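Posted in May by Laurinda Barreto
5 comments – 3 shares

Pantry stuff, round two

OK so quick one, it's late and I still have dishes. The cupboard next to the stove finally got pulled apart. Been threatening to do it since we moved to Otberg. Ermelinda came over "for coffee" and ended up wiping shelves – sorry, E.

My rule this time: everything out, onto a table, no putting it back untill I know what it is. Found 3 bags of lentils. All open. Also a spice mix from Rui with no name on it, smells like cumin and maybe orange? Keeping it.
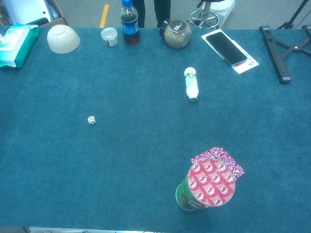

Wipes, a bowl, the little clear tub, soda, the round jar with the black lid.

Round jars are a pain, by the way. Look great, waste so much shelf. Square ones next time I think. But I do like seeing what's in there, so the round one stays up front where I can grab it.

Soda goes down low, bowls up by the plates. Wipes under the sink, where I'll forget them and buy more. Every time.

Still to do – labels. My handwriting is awful and the label maker ate its last tape. Cristóvão says masking tape and a marker, done. Probbly right.

More when the top shelf is finished. Don't hold your breath.

Contact | © Laurinda Barreto | Back to top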